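Sastura Serviced Apartments: Kitchen Turnaround Automation
Progress report to the Bodnár Fund, second reporting period

This report covers the work done since the last payment was released. It follows the headings in the grant agreement, with a longer section on staff, as the Fund requested in its reply to our first report. The expenditure tables are sent separately.

Background

Sastura lets and services furnished apartments at four sites. The largest is Grakby, where the pilot is based. Each time a guest leaves, a housekeeper has to return the kitchen to its standard layout before the apartment can be let again. Items left on the counter are sorted, moved, washed or thrown away, and anything belonging to the guest is bagged and logged. Kitchens take longer than any other room and are the main reason that turnarounds run past the afternoon check-in.

The grant pays for a trial of arm-based clearing of kitchen counters. The arm handles the first pass, picking up and sorting items. The housekeeper checks the result, wipes down, and deals with anything the arm has declined to touch. The control and planning software, which we call Zusus, is being written by our own small technical team with an outside contractor for the grasping work.

Work completed this period

The main task was to build up the simulated kitchens in which Zusus is developed and tested. Our first report described a single plain room with a handful of objects. That was enough to prove that the arm model and the planner could talk to each other, but housekeepers who looked at it told us it bore little resemblance to what they find at the end of a stay. We have since built 62 room layouts and a library of household objects to place in them.

Housekeeping staff were asked to write down what they find on counters over a four-week stretch. The lists changed our priorities. We had expected crockery and food packaging to cause most of the work. Staff put much more weight on mixed clutter, where a sharp item, something breakable and something personal all sit within reach of each other. A book can be the guest's or the apartment's. Dried plants shed when they are gripped. Layouts are now built with these mixtures in mind, and the arm starts each run already in position over the counter.
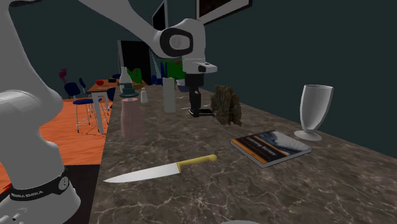

Simulation trials

The layout above uses the dark marble counter, and it has been one of the harder ones for us. The knife lies on its side with the blade toward the left, the closed book is next to it, and the dried plant is behind the book with the gripper fingers just beside the leaves. A white stemmed goblet stands further along by the wall. The pump bottle and shaker are at the other end of the counter. The dining table and its dark blue chairs are modeled as part of the room, although clearing tables is outside the present grant.

We ran 249 trials across all layouts in this period. Each trial is scored on whether items end up in the right group, whether anything is knocked over, and whether the arm stops when it should. The third score matters most to us at this stage. An arm that leaves a goblet for a person to move has cost that person a few seconds. An arm that breaks one has made the kitchen unusable until the floor has been checked on hands and knees.

Sorting is now reliable for bottles, shakers and closed boxes. It is weaker on flat objects, where the fingers have little to close on, and weaker again on anything leafy. Knives are a separate case. After discussion with the housekeeping team, we have set Zusus to leave every blade where it is and flag it on the housekeeper's tablet. This was the staff's preference. They want to know exactly where a knife is when they walk in, and they do not want it moved to a place they would have to look for.

Changes to jobs and working practice

No housekeeping post has been cut or left unfilled as a result of the pilot, and this remains a condition of the grant through its final period. We said in our application that hours would stay level, and they have done so at Grakby.

What has changed is how some of those hours are used. Two housekeepers now spend one shift a week with the technical team, reviewing trial recordings and marking where the arm's choice differs from what they would have done. These shifts are paid at the supervisor rate. We did not budget for the higher rate at the start and have covered it from the travel line, as agreed with the Fund in March.

The review shifts have been popular, but they have caused some friction. Staff who were not chosen asked how the two places had been filled, and the answer – that the site manager picked people who were on shift that day – was not a good one. Places will rotate from the next period and a sign-up sheet is already in use.

We also held open sessions for all housekeeping staff. The questions people raised were mostly practical. They wanted to know who is responsible if the arm damages a guest's property, whether the time allowed per apartment will be shortened, and what happens when the arm is out of service and the full load comes back to them. Our position on each is as follows.

Damage by the arm is logged against the equipment and does not appear on any staff member's record.

The time allowed per apartment will not be changed during the grant. Any later change will be put to staff before it is made.

When the arm is out of service, the apartment is treated as a full manual turnaround and scheduled with the full manual time.

The last point needs work. The scheduling system cannot yet switch an apartment from one type to the other after the morning list has gone out at 7 a.m., so supervisors would have to do it by phone. A fix has been requested from the system's supplier.

Some older members of the team said they were uneasy about working in the same room as a moving arm. The current plan avoids this. The arm will run only when the apartment is empty, and opening the front door will stop it. We will test the door stop with staff present before any live use.

Delays and problems

The object library took longer than planned. Transparent and translucent items such as soap bottles had to be redone twice, first for their shape and then for the way they appeared to the simulated sensors. This put us behind by five weeks. We have recovered part of that by dropping two bathroom layouts that were in the original plan but are not needed for the kitchen work.

The contractor's grasping module was also delivered late. It is now in use and no further payment is outstanding.

The test kitchen at Grakby is fitted out except for the counter mounting. The first bracket was rejected by our insurer's inspector on the grounds that it narrowed the walkway to the sink. A shallower bracket is on order.

Plans for the next period

We will raise the object library to 100 items, with most of the additions taken directly from the housekeepers' lists. Flat and leafy objects come first.

Physical trials will begin in the test kitchen in September if the bracket passes inspection. They will start with bottles and shakers only. Glassware will be added after the review group has watched a full set of runs and agreed to it.

We will repeat the staff survey from the start of the project, using the same questions, and report the results in full. Staff have asked to see them before they go to the Fund, and we have said yes.

Request to the Fund

We ask for approval to move the remaining travel budget permanently into staff time, to cover the review shifts at the supervisor rate until the end of the grant. The total amount of the grant is not affected. A revised budget sheet is attached – the only lines that differ are travel and staff time.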